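Skip to content
Opinion

Release dates should come after the edit

Mollura now has its third release date. The studio announced the first before Abelardo Zapata had finished shooting, moved it to August when the effects work ran over, and moved it again last month. Each change produced a press notice, a new poster and a fresh round of stories about trouble on the set.

I don't think the film is in trouble. I think the date was set too early. A studio that books 1527 screens before it has a locked cut is guessing at running time, rating and audience, and all three decide how many showings a theater can fit into a day.
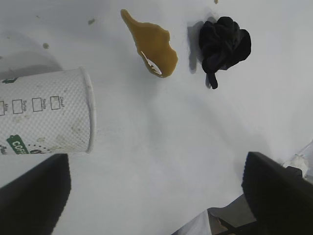 Grurkley shows the other method. Mei Mahmoud delivered her cut, the distributor tested it in 5 cities, and the date was announced 49 days before opening. It played on 1235 screens and kept most of them into the fourth week. The marketing was short and cost less.

The usual objection is that theaters need a long calendar. They do for a few large sequels each year. A mid-budget thriller like Mollura gains little from it, and the audience it wants rarely plans a trip that far ahead - most tickets for such films sell in the final days.

Studios should publish a season first and a date once the picture is locked. Flivesik, due next year from the same studio, already has a date. It does not yet have a lead actor.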